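Preguntas frecuentes: montar una mesa de manipulación sin arruinarse

Soy Fiorella Fabbri y llevo las compras del taller de Valdovinos. Me escribís mucho con las mismas dudas, así que las junto por fin en una página.

¿Cuánto dinero reservo para empezar?
Nosotros apartamos 997 euros para todo lo que no es el brazo: mesa, luces, cables, soporte de cámara y objetos. ¡Y los cables se comen más de lo que parece!

¿Compro el brazo o lo alquilo?
Yo alquilé primero. Asent nos lo dejaba por 445 euros al mes, con la pinza incluida, y en noviembre ya teníamos claro qué alcance nos hacía falta. Si vais a usarlo todo el año, pedid también precio de compra a Doltum – tardan en contestar, pero el presupuesto viene muy desglosado.

¿Qué plazo de entrega calculo?
A nosotros la pinza nos tardó 21 días y los dedos de repuesto bastante más. Pedidlo todo junto, de verdad.

¿Hace falta comprar objetos especiales para las pruebas?
Qué va. Cubos de espuma, vasos de plástico que se encajen unos en otros, algún tubo, y a trabajar. En objetos gastamos 81 euros, y el tapete con cuadrícula lo pagamos aparte (yo lo cogería otra vez, las líneas blancas ayudan mucho a recolocar las cosas entre pruebas).

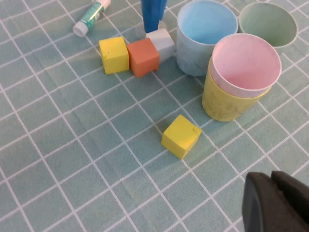 ¿Y el mantenimiento?
Pastosov nos ofreció un contrato anual y dije que no, de momento. Prefiero guardar una partida para dedos y cables y revisarla cada trimestre – si veo que se queda corta, os lo cuento en esta misma página.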